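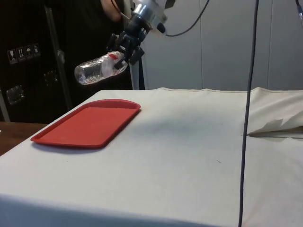
Demonstration Operators wanted — Trakton, Clumden workshop
Casual and part-time shifts, starting July

Trakton is looking for patient, friendly people to help us teach robot arms how to handle ordinary things. Bottles, trays, cups, cloths, the sort of stuff you move about your own kitchen all day without giving it a second thought. A robot has to learn all of that from examples, and somebody has to make the examples. We'd love it if that somebody were you!

You don't need a degree, and you don't need to have worked with robots before. Several of our present operators came from cafés, aged care and a plant nursery, and they're very good at it. What helps most is a steady hand, a bit of stamina for repetition, and the kind of temperament that doesn't mind doing a small job again when the first go was a bit wobbly.

What the work is like

You'll sit or stand at a station and guide an arm through a short task using a pair of hand controls — picking up a water bottle and laying it on a tray, say, or folding a tea towel in half. Each go is recorded and we call it an episode. When it's finished you mark it as good, poor or spoiled, put the objects back somewhere a little different, and start again. A new operator usually manages 40 episodes in a shift, and once you've found your rhythm we'd hope to see 80. We would much sooner have fewer tidy ones than a great pile of rushed ones, so please don't let that number frighten you.

Our current collection is called Satuslow, and it is all tabletop work. It stands at 2586 accepted episodes and has a good way to go. Part of your day will also be spent watching back other people's episodes and writing a plain sentence for each one, so you should be comfortable typing in English. If you also read and write Vietnamese, please tell us, as our partner studio Hồ is writing a second set of task instructions and would be very glad of another pair of eyes.

Hours and pay

Shifts are four hours, either 8:30 am to 12:30 pm or 1:30 pm to 5:30 pm, with a paid break in the middle. You can take up to 28 hours a week. Pay is $40 an hour, training included, and we pay fortnightly. There's free parking behind the building, a decent kettle, and a bus stop at the end of the street.

You will need

– to be 18 or over, with the right to work here
– to be able to use both hands at a control for short stretches (stations can be adjusted for sitting or standing, so do ask)
– closed shoes and sleeves that stay out of the way
– to be happy for your hands and forearms to turn up in recordings now and then. We don't record sound, and faces are blurred before anything is stored.

How to apply

Send us a short note through the form on our jobs page. A résumé is welcome but a few honest paragraphs will do just as well. Tell us which shifts suit you, and something fiddly you enjoy doing with your hands — knitting, pastry, fixing bikes, whatever it happens to be. We'll invite you in for a paid two-hour trial at the workshop so that you can have a go and see whether you like it. Applications stay open until the places are filled, and we reply to everyone.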